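Sirnlow promised 2,000 usable examples by January. On Monday I went to look.
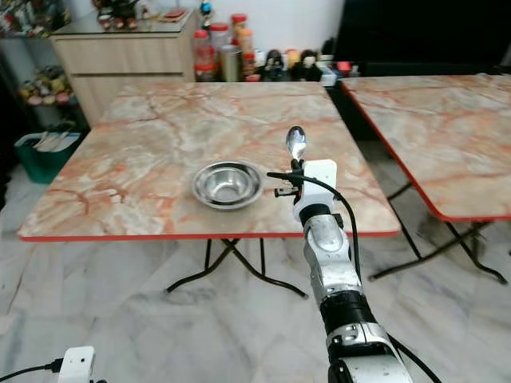 Chowdary, their learning system, is fed by people steering the arms. I watched a long session with a spoon and a steel bowl on a folding table, and asked how many takes get thrown out. No figure.

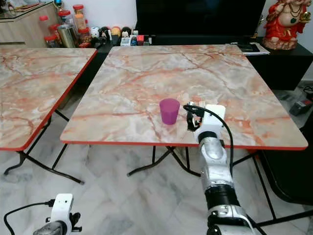 They claim 241 so far. All in one room, which worries me.
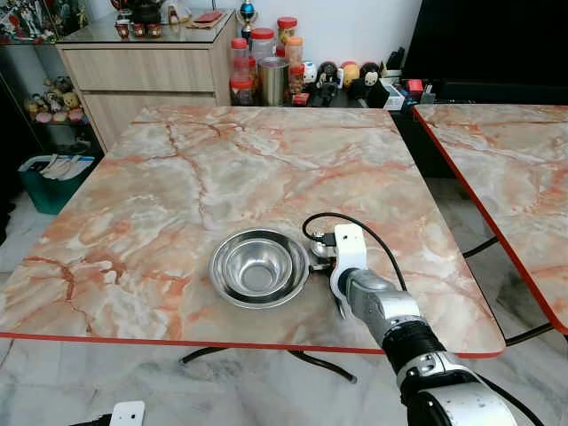 Wayne Thibodeau wrote back that variety comes later, at 500.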